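Speaker notes: The Last Ten Feet of a Parts Line
Skastisdale makers' meetup, 24 December 2022
Slot is 40 minutes including questions

Start before the slides come up. Ask who has ever stood at the end of a conveyor and caught things. Wait for hands. There will be more than you expect, and they all have a story, so take one or two and then move on.

Opening

I love the end of a conveyor. I know that's an odd thing to love! But everybody talks about the big machines upstream, and then the part rolls out and somebody has to pick it up, look at it, and put it somewhere sensible. That short stretch decides if your parts arrive clean and the right way up, or scratched and in a heap.

The part I'll keep coming back to tonight is a plain flange. Flat base shaped a bit like a diamond, a raised boss in the middle with a hole in it, and a mounting hole at each tip. Pass the sample around now (get it back before the break, we lost one in March).

Why this shape is a good teacher

It sits flat. Put it down on its base and it stays put, which you can't say for a pin or a spring. It has a tall bit to grab, so you don't need to scrape under the edge with your fingernails. And it's longer one way than the other, so you can see at a glance which way it's pointing. If you're setting up your first line, pick a part like this and learn on it. Save the springs for your second year.

The belt

Color matters more than people think. A dark part on a black belt just vanishes, and you find yourself patting around for it like you've dropped your keys. On green you can see the outline right away, even when the belt has a bit of shine to it. Show the two belt scraps here, black first, then green. Put the flange on each one. Let the front row try it.

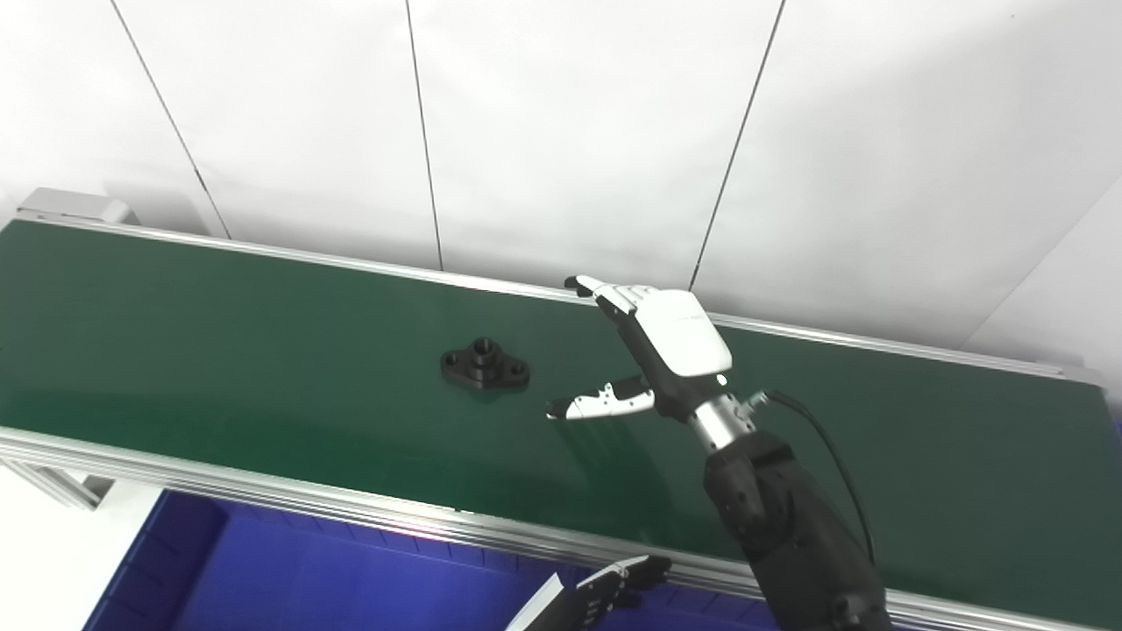

Side rails next. Keep them low. You want enough of a lip that nothing wanders off the edge, and no more than that, or your knuckles hit metal every time you reach in. The old Esteves line we had at Pluramico had rails as high as a coffee mug, and we moved 3356 parts across it one winter with tape on our fingers. We cut the rails down in an afternoon and the whole job felt different.

If somebody asks about wiping the belt: yes, before every run, plain damp cloth. Let it dry. Grit marks the underside of the base and you won't notice until you flip one over.

The bin

My favorite section, slow down here. Put the bin right next to the belt and lower than the rail, so your hand travels across and down. I want you to try it in your seats: reach out, pinch, across, down. Now do it with the bin behind you. See? Your whole back gets involved.

Strong color on the bin too. Blue works nicely beside green because the eye splits them with no effort. Plastic is kinder than steel to a machined face, but drop height still counts, so lower the part in for the first layer. After 200 pieces, stop and look at the bottom ones. Ours had little moon-shaped dents from the tips of their neighbors, and a square of cardboard between layers fixed it.

(Skip this if we're running late.) The Distex batch was 2680 pieces, all layered with cardboard, and I went through the returns pile myself, so excited I forgot lunch. Four came back. Four!

Wrap up and hand over

Flange back on the table please. Belt scraps can go home with anyone who wants them. Take questions, then the side room is open for the hands-on part, and the rail cutting demo starts once the coffee is gone.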